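Gitdale Community Kitchen
Minutes of the August meeting, 6:30 p.m.

Present: Zorica Janevski (chair), Alasdair Matheson, Senad Nikolovski
Absent: Krešimir Perić

1. Last minutes
Approved with no changes.

2. Accounts
Balance is $1,603. Senad paid $197 for the sink repair. The Vesstead invoice is still open.

3. Serving table
Alasdair wants all utensils off the counter and into the two-compartment white bins. Long pieces go on the left of the divider, small ones on the right. Zorica asked that the bins be wiped out at closing. Agreed. Senad will buy 2 more.

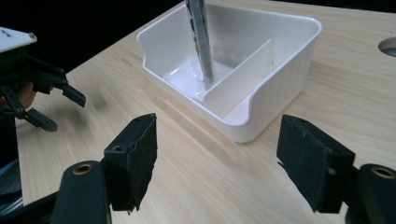 4. Freezer
Quote from Bošković is $358. Held over until Krešimir is back.

5. Other business
Alasdair still has the spare pantry key and will return it.

Closed at 7:15 p.m.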